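Storage and Retrieval of Survey Forms in a Low Side Cabinet
Student project report, Odari course group, May

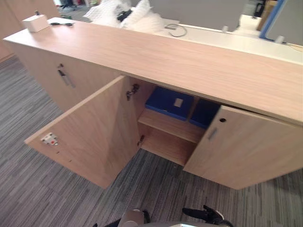 1. Purpose

The group was asked to propose a storage plan for 509 paper survey forms left over from the Skornis commuter study. The forms had been kept in stacks on a desk and were hard to find by number. The plan had to use furniture already in the project room and cost nothing beyond labels.

2. Storage unit

The unit is a long, low cabinet with a light wood-grain finish and hinged doors. The section used for this project has one shelf with an open space below it. Two dark blue boxes are kept side by side on the shelf. The lower space was left free for larger items, mainly rolled drawings.

The large door needs clear floor in front of it when fully open. A chair parked there blocks it, so the seating plan was changed before testing began.

3. Method

Forms were sorted by survey number and divided into 24 folders. A printed index was made in the Sugiyama format, which lists box, folder and first form number. Two retrieval tests were then run. In each test a group member received a list of 13 form numbers and had to pull the forms, show them to a second member and put them back. The time limit was 60 seconds per form. The first test was run without the index and the second with it.

4. Results

Without the index, four forms were not found within the limit. With the index, all forms were found. Most of the remaining time went into lifting a box out, setting it on top of the cabinet and removing the lid. Returning the forms was quicker than pulling them, but two were put back in the wrong folder – both were from neighboring number ranges.

5. Discussion

The shelf height is acceptable for occasional use. For daily use the boxes would be better stored on a surface at standing height, as the user has to bend for every retrieval. The Drinus folder tabs were too narrow for the full number range and had to be written by hand.

The test did not cover use by people outside the group. A copy of the index should be kept with the folders, and a second copy with the course files.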